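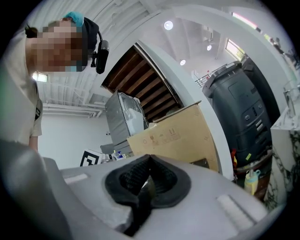 Under-stair area: a cardboard box on the floor, appliance in place, pipe run on the left wall.

Clearing and Re-using the Space Under an Open Staircase

Last revised 24 December 2025

Scope

This procedure covers the floor area below a straight wooden stair where the underside of the flight has been left exposed. It applies to utility rooms, basements and workshops where the space has been filled with boxes and a freestanding metal appliance. It does not cover boxed-in cupboards, and it does not cover disconnecting gas equipment. Leave gas to a licensed installer.

Tools and materials

Tape measure, pencil and a notebook
Flashlight
Stiff brush and a vacuum with a crevice tool
Box cutter and packing tape
Permanent marker
Furniture sliders or a hand truck
Low shelf unit, sized after step 3
Work gloves and a cap or bump cap

The cap matters. The lower treads come down to head height sooner than expected, and most knocks happen while backing out with both hands full.

Step 1. Check what is live

Before moving an appliance, switch it off and unplug it. If it is hard-wired, turn off its circuit at the panel and have the connection taken off by an electrician. Let anything with a heating element cool completely. Follow any pipe or hose from the appliance to its valve and close the valve. Do not pull on pipes that run along the wall near ceiling height, and do not hang anything from them while working.

Step 2. Bring the boxes down first

Remove whatever is stacked on or leaning against the appliance. Where an appliance is resting on a carton, even partly, treat the carton as unsound. Cardboard loses stiffness with time and damp, and a box that has held a load for months can fold as soon as the load shifts. One person steadies the appliance while the other draws the box clear.

Slide large cartons out by the bottom edge. Check the printed shipping marks for the upright arrows before tipping one onto its side. If a flap has lifted, tape it flat before the box travels anywhere.

Step 3. Measure the wedge

The usable space is a triangle, so one height figure is of little use. Take the clear height at 4 points, from the tall end to the low end, and write each against its distance from the tall end. Measure to the underside of the stringer, which is the lowest fixed part, and ignore the gaps between treads.

Measure depth at floor level and again at shelf height. Walls in older rooms are seldom parallel. Use the smaller figure.

Carys Landeg adds that the low end should be measured lying down with the flashlight. Her first shelf unit, a Vivwood, went back to the store on account of a bracket she had not seen from standing height.

Step 4. Clean from the top

Brush the underside of the treads first, then the stringers, then the walls, then the floor. Dust from shoes falls through open joints and settles on whatever is stored below. Vacuum the angle where the stringer meets the wall. Look for dark staining, fine sawdust or a tread that moves when pressed from below. Any of these should be dealt with before the space is filled again.

Step 5. Decide the position of the appliance

Vented metal housings need open air at the vents. Use the clearance in the maker's manual. If the manual is lost, get the figure from the maker before choosing a spot. Place the appliance on the floor or on a rated stand at the tall end, vents facing the room. Cardboard is not a stand.

Leave a route to the plug and the valve. If either one can be reached only by moving a box, the layout is wrong.

Step 6. Sort and re-box

Open every carton, including the ones with tape intact. Make 3 groups: stays here, goes elsewhere, leaves the house. Flatten the empties at once or they will be filled again.

Mark each box that stays on the end that will face out. A short code is enough – a letter for the room and a number. Write the contents in the notebook against the code. Rhydian Gronow keeps his list in a Sayce card index, but any list will do if it hangs near the stair.

Step 7. Load the space

Heavy boxes at floor level, tall end. Light and seldom-used boxes at the low end, one deep. Keep all cardboard off a concrete floor with slats or a low shelf. Keep paper, paint and solvents away from the appliance.

Leave a hand's width between the top of any stack and the treads so that a box can be lifted out without scraping.

Maintenance

Repeat step 4 every August, before the heating season. Recheck the vents and the slats at the same time. Replace any carton with soft corners.

Related pages

Fitting slatted risers to a concrete floor
Labeling pipes and shut-off valves
Ollus shelf units: cutting the uprights down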